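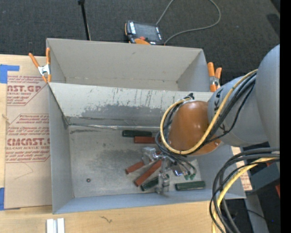
Tool bin on the Clurkura cell, arm in the lower compartment

Print this page | E-mail this thread

unai_v
Looking for opinions on cable dressing. The yellow cable comes down the arm, loops under the orange-brown cover and back up its left side, and the black ones follow the upper part of it. One thin black one sags below the rest. I've replaced the yellow cable 2 times since November. Both failed inside the jacket, close to the cover. The counter said 3,788 cycles when the last one went. Bin is held by a spring clamp each side.

Pisharody_cell
That loop is your problem. It's down where the handles are. Run it along the top of the arm and tie it every hand's width.

lsoler
Disagree. We did that at Groltthorpe and it pulled tight whenever the wrist turned over. The plug gave up before the cable did. Keep the loop, make it smaller and put a sleeve on it.

unai_v
How much slack did you leave in the end?

lsoler
Turn the wrist to both limits by hand, in teach mode, and leave three fingers' width at the worst one. Then tie it.

R. Aguirre
Before any of that, look at the divider. It's got thin vertical scratches and there's a big dark scuff low down. Something is rubbing there. I'd check the bin position against your taught points. Spring clamps creep.

unai_v
The bin is second-hand from another cell, so I can't say which marks are ours. I'll put a pencil line round it and check after a shift.

R. Aguirre
Fair enough. I'd still bolt a stop to the bench on two sides. Clamps are fine for a trial, not for every day.

Pisharody_cell
Clamps are fine full stop if you check them. Ours have stayed put for 1,000 cycles at a time.

V. Cifuentes
There's a small round nut or washer on the floor of the bin, lower left. Is that one of yours? Go round the wrist screws with a driver before you run it again.

unai_v
Hadn't spotted it. Will check the wrist, and the clear tape along the foot of the divider as well, it's gone wrinkled. Sleeve is on order from Cekent. I'll try the smaller loop first and leave the top route for now.

Pisharody_cell
Your cable. Order a spare.

Print this page | E-mail this thread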